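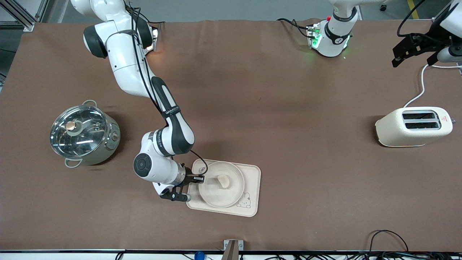 Bench layout for electric pot, two-slot toaster and a serving tray

Posted by Kulsoom Hashmi, Sunday, February 13, 2022
Category: Kitchen > Small appliances and benchtops

I am setting up a breakfast table in a room that has no kitchen bench, only a long table with a brown surface. Three things have to live on it: a stainless steel electric pot with a glass lid and a small dial on the side, a two-slot toaster, and a tray for carrying a plate. The tray is rectangular, off-white, with a raised lip. The plate is round with a shallow rim.

At the moment I have the pot on the left, the tray in the middle and the toaster on the right. The pot is turned so that one loop handle points to the back of the table and the other to the front, which leaves the dial facing the tray. I like having the dial there as I can see the setting while I am plating up.

Things I would like sorted out:

Is the middle the right place for the tray, or should it go at one end so the two appliances can share a side?

The front handle of the pot sticks out towards whoever is standing at the table. Should I turn the pot a quarter turn? That would put the dial at the front or the back.

The plate slides when I pick the tray up. It sits in the upper left of the tray, partly so it does not cover the little rabbit in the lower right corner (my daughter's preference, not negotiable). Is there a liner that works without looking like a cafeteria?

There is one double power point on the wall at the pot end. The toaster cord does not reach it. I have been using a powerboard from Jikitz and am not sure that is acceptable with both appliances going.

The table is 1549 mm long. No shelves or cupboards above it.

Halfdan Fogh
Replied the same day

Taking these in order of risk, so the power comes first.

Powerboard. Read the rating plate on the underside of each appliance and add the two wattages. Compare the total with the maximum load printed on the board. In Australia a standard board is generally marked 2400 W at 10 A. A two-slot toaster is commonly somewhere under 1000 W and small electric pots vary a great deal, so you may be well inside the limit or you may not. Don't guess from the size of the appliance. If the total is over, run them one after the other. If it is under, the board is acceptable provided it has overload protection, lies flat, is not covered, and is not plugged into a second board. Keep it off the tabletop. A spill from the pot or the tray will find it.

If you would sooner not use a board at all, reverse the question and ask whether the table can move closer to the outlet. That costs nothing.

Tray position. Leave it in the middle. The tray is the only item that gets lifted, and with an appliance on either side you have a clear path straight back towards yourself. Putting the pot and the toaster next to each other means steam from one drifts across the open slots of the other when the lid comes off. I would want a clear gap of at least 100 mm all round the toaster in any case, and more if its manual says so. Nothing above the slots, which you already have.

Pot rotation. This is a trade-off. With the handles front and back, the front one can be caught by a sleeve or grabbed by a child. With the handles left and right, the pot takes up more width and the dial ends up at the front or the back. Front is fine. Back is not, as you would be reaching over a hot lid to turn it off. If you have a small child in the house I would turn it so the dial is at the front and push the whole pot back until there is a hand's width or two of bare table in front of it. Check where the cord leaves the body before you settle on this, because it must not end up trailing over the front edge.

When you lift a glass lid, tilt it so the far side rises first and the steam leaves away from you. Have a place to set it down. A folded cloth behind the pot does the job.

Liner. See below, someone will have better taste than I do.

Hayley Ashworth
Replied the next morning

For the sliding plate: cut a piece of non-slip drawer mat to a circle a bit smaller than the foot of the plate. Not the whole tray. If you do just the circle it hides completely under the plate and the rabbit stays on show. I bought a roll of the Balleo stuff in cream, and it has been through the sink more times than I can count. Wash it by hand. The dishwasher makes it curl.

Measure the foot of the plate, not the rim. I did the rim the first time and had a frilly edge poking out.

Also, a plate pushed to one corner makes the tray lopsided when you carry it. Put the cup in the empty area and it evens out a good deal. If there is no cup, slide the plate to the centre for the walk and back again at the other end. Your daughter can supervise.

We have our toaster the same way as yours and I'd only add that crumbs go everywhere on a brown table and you don't see them until you lean on them. Pull the crumb tray weekly, unplugged and cold.

Grímur Grímsdóttir
Replied two days later

just get a trolley

Comments on Halfdan Fogh's reply

Kulsoom Hashmi: Thank you. The combined total is under the rating on the board, so I have screwed the board to the wall below table height. I turned the pot so the dial faces forward. The cord comes out of the back, so it worked without any fuss. The gap beside the toaster is now 539 mm, which is generous, but the space was there.

Katsuhiko Kobori: One correction. Overload protection on a board guards against too much current. It does not protect a person from a shock. For that you want a safety switch on the circuit. Open the switchboard and look for a breaker with a test button. If there isn't one, ask an electrician before using anything with water in it on that outlet.

Halfdan Fogh: Agreed, I should have included that.

Kulsoom Hashmi: There is a test button. I pressed it and the power went off, along with the clock on the oven.

Katsuhiko Kobori: Correct behaviour. Reset it and test again in 6 months.

Comments on Hayley Ashworth's reply

Kulsoom Hashmi: I used an offcut from the Bech shelf liner I had in a drawer. It grips on the tray side but the plate still creeps a little. Should it be rougher on both faces?

Hayley Ashworth: Yes, shelf liner is often smooth on top. You want the open weave kind that feels slightly tacky both sides. Rinse it first, sometimes it is only dust.

Kulsoom Hashmi: Rinsed it. Better. I will get the open weave kind when this one gives up.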